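Unit 2. Demonstration Sessions with Hand-Held Grippers: Rules of Practice

Both wrist markers must face outward at the start of a take. Close and open each gripper once before reaching. Approach small items with the fingers fully open. The idle hand stays low, with its fingers closed.
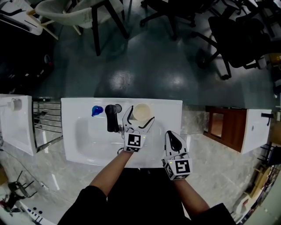 A reader of the Plostov edition asked whether a take should be thrown out when one marker drops from view. The Sturken rule is to keep it if the loss lasts 12 frames or fewer, and to log it either way.

Session limits:
Takes per operator before a break: 18
Takes per task: 200
Layout changes during a take: none

Cables are checked at each break. A cable that can catch on a fixture is taped back before work resumes.

Reading for Sunday: Jasby notes, section 2.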